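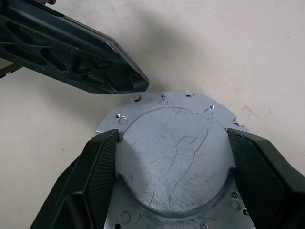
## Tradholm's grasp planner learns to share a workpiece between two arms

After a long spring of late evenings and a good deal of coffee, the software team at Tradholm has released version 2 of its grasp planner, and we couldn't be happier for them! The big change is that the planner now works out the motion of both arms together, so one arm can keep hold of a machined part while the other comes in close beside it.

Round aluminum plates have been the favorite test piece in the Grurkdale workshop (anyone who has stopped by will know them well, scuffs and all). A plate with a raised center gives the fingers a good rim to pinch, but the flange around it, with its holes and edge notches, is where the second arm often has business, and the old planner tended to back away from it altogether.

"It used to treat the other arm like a wall," says Edvin Lunde, who wrote most of the new collision checker. "Now it knows where that arm is going to be, and it can plan a path right up to the edge of the part."

The checker updates its picture of both arms 60 times a second, and the team ran 884 planned approaches in simulation before moving to the real arms. Wrist camera views can now be replayed next to the planned path as well, a small addition that Edvin says has already saved him many hours of head-scratching.

Akgül and Vunulwood will be trying the release on their own cells through June, and the team would dearly love to hear how they get on. Setup notes and the updated gripper models come with the download.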